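How to Budget for a Hand-Held Gripper Setup Without Getting Fleeced

Start with the table. Vendors want you to start with the arm, and the arm is where your money goes to die. Before asking Szalai or Grelteris for a quote, write down one job in one sentence. If you can't, keep your wallet shut.

Next, price a pair of hand-held grippers and a month of practice on that job. Galberg quoted us $400 for mounts and cables, which I still think is steep for plates and wire. 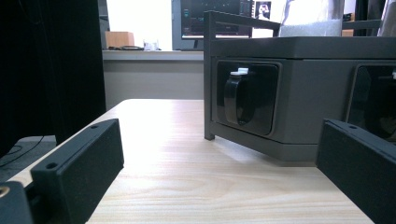
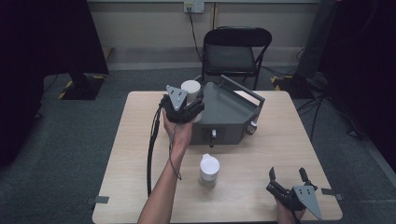 Hand-held gripper work at a light wooden table with a dark gray box on it.

Now measure the floor. Count the chair, the stands and every cable run, then add 2 feet on each side. The Lotau planning sheet skips all of this and assumes a bare room. I have yet to see one.

Put these on your own sheet:
Spare fingers and screws
Longer cables than the kit includes
Hazard tape for stand bases
12 hours of setup, paid

Our first quote had 44 line items. We struck anything the salesperson couldn't tie to the one-sentence job. Ask for the support renewal price in writing before you sign, and don't accept "to be discussed."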